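Jun 10, 2025

Edith Escobar, posting as I go. I finally sat down to sort out the paperwork for moving my mum's savings and mine into one account, and I'm writing it up as short posts in case it helps someone else doing the same.

**1.** The account was with Condori. Mum opened it years ago and it still got paper statements by mail. Mine was with Trendano and all online. Neither place would talk to the other, so everything went through me.

**2.** First phone call took 31 minutes. The person was polite and told me I needed a signed authority form, a certified copy of Mum's licence and the last statement. I wrote it down and read it back to her. I recommend reading it back.
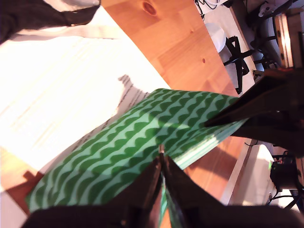

**3.** The statement they wanted was the one from September, and it had to show the full page, not the summary. Mum keeps things by year and not by bank, so it took me most of a morning. I've now moved to one folder per bank. Any folder will do, but a patterned cover like the green one with the waves is easier to find in a pile than another plain manila. I put the closing date of the account on a sticky label inside the front.

**4.** Fees. Condori charged $390 to close a term deposit early. It was in the terms, page four, so no argument there. If we'd waited until it matured it would have cost nothing. Check the maturity date before you ring anyone.

**5.** The certified copy can be done by a pharmacist or a JP. Our chemist did it at the counter while I waited. He wanted the original and the copy side by side and he signed every page - make sure they do every page, as Condori sent our first lot back over one missing signature.

**6.** Things I'd forgotten were attached to Mum's old account: the power bill, her library donation and a small refund from the council. Go back through a full year of statements, as some of these only turn up once.
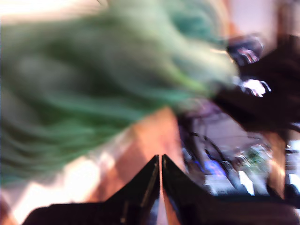
## Part two: after the transfer

**7.** The money left Condori on a morning and showed up in the new account three business days later. $3,000 of it was held back for another week as a "verification amount". It did arrive. I rang twice and got two different explanations, and I still don't know which one was right.

**8.** We kept $700 in a separate everyday account in Mum's name only. She wanted to be able to buy her own groceries and birthday presents without it going past me, and I think she's right.

**9.** A joint account means either person can take the lot out. Talk to your brothers and sisters before you sign, even if they don't care. I sent mine one email with the balances and the date, and they both wrote back the same day. 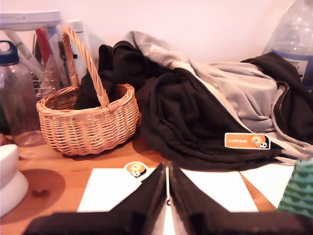

Rosaura Echeverri replied that her family skipped the joint account and set up an authority to operate instead, so her dad stayed the only owner and she could still pay his bills. She said it was one form and one visit to the branch.

**10.** I asked Trendano about that and they do offer it. The catch is that it stops when the owner dies, where a joint account usually carries on. Worth asking your own bank how theirs works before you choose.

**11.** Old cheque book has been cut up and the last Condori letter is filed. Next job is Mum's health fund, and I'll start a new thread for it.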